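Bultelix FM-2 folding machine: review after one year in a home-care laundry

Posted Friday, June 22, 2018 by Colette Maillard

Macedo is a home-care agency working out of Wultthorpe. Its carers visit clients in their own homes, and one part of the service is washing: bags are collected, washed and dried at the depot, folded and returned. Until last summer all the folding was done by hand at two benches. In July the agency bought a Bultelix FM-2, and I have been asked by several other agencies whether it is worth having. I run the depot, so what follows is from use and from our own log sheets.

What it is

The FM-2 is a floor-standing folder with a clip rail at the front. The operator hangs a garment from two clips, the rail draws it in, and a folded item drops into the tray at waist height. It runs from an ordinary socket. Programs are chosen on a keypad with eight buttons. There is a separate control unit, sold under the name Etetti, which counts items and stores faults. We bought both. The Etetti unit can be left out, and a small depot would lose little by doing so.

Speed

On towels and pillowcases we get 271 items an hour with one person feeding. On shirts it drops to 75. Trousers are slower again at 60, chiefly from the time taken to find the waistband and hang both sides level. The machine waits for the operator far more often than the operator waits for the machine.

Faults

Jams are rare with flat cotton. Drawstrings catch in the second roller, and the guard has to come off to clear them. Anything with fewer than two firm edges to clip will slip, and fleece comes out with one sleeve outside the fold. The fault codes are printed inside the rear door, where they cannot be read with the machine against a wall. We copied them onto a card.

Noise is 60 decibels at the feeding position by our own meter. Staff can talk over it.

What it changed for staff

Before the FM-2, four people folded for part of each day. One person now feeds, on 40-minute turns, and the others have been moved to sorting and to home visits. No posts were cut. The turns were Pichit Phuthong's proposal after the first month, when the same two people had been feeding all morning and complained of sore shoulders. The clip rail is fixed at one height and suits a tall operator. Bultelix lists a lower rail as an extra; it should be standard.

The work is also duller. Folding at a bench was done in pairs, with conversation, and feeding is done alone facing a panel. Two of the staff asked to be taken off it altogether and now do visits only. Any agency planning to buy should settle this with its people before delivery. We did it afterwards.

The machine has not touched the folding done in clients' homes, which is still the larger share. A carer there takes up one garment at a time, shakes it out, finds the edges and folds it to suit the drawer it is going into.
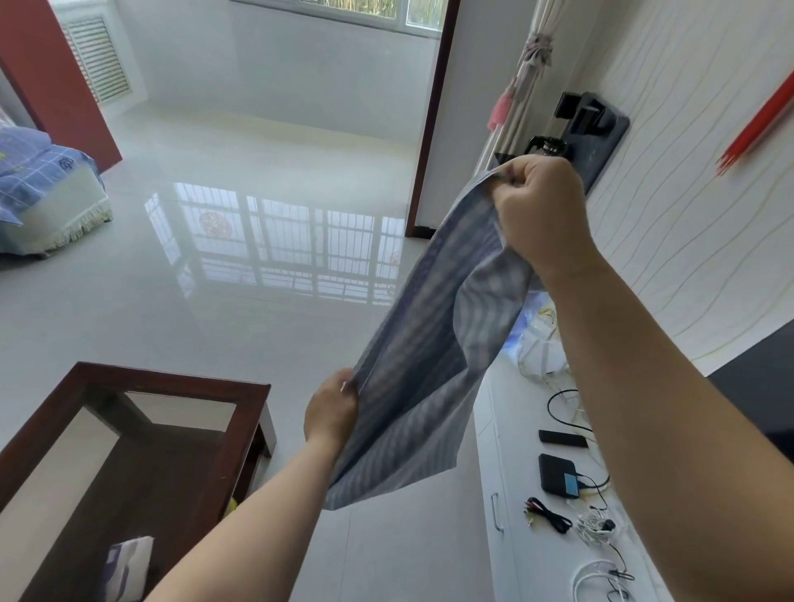

Nightwear and striped cotton shirts would go through the FM-2 without trouble, but bagging up a handful of pieces and driving them to the depot costs more than ten minutes by hand. We tried it with one round of visits and stopped. Clients also like to have the job done while someone is there.

Running costs and servicing

Rollers need wiping daily and the belt is a yearly item. Ours was changed last week and took the engineer under two hours. The clips are the weak part. The rubber pads wear smooth and are sold only in full sets.

Verdict

Recommended for depots with a steady load of flat items and enough staff to share the feeding. For mixed clothing the gain is small. Order the lower rail with the machine, and keep a spare set of clip pads on the shelf.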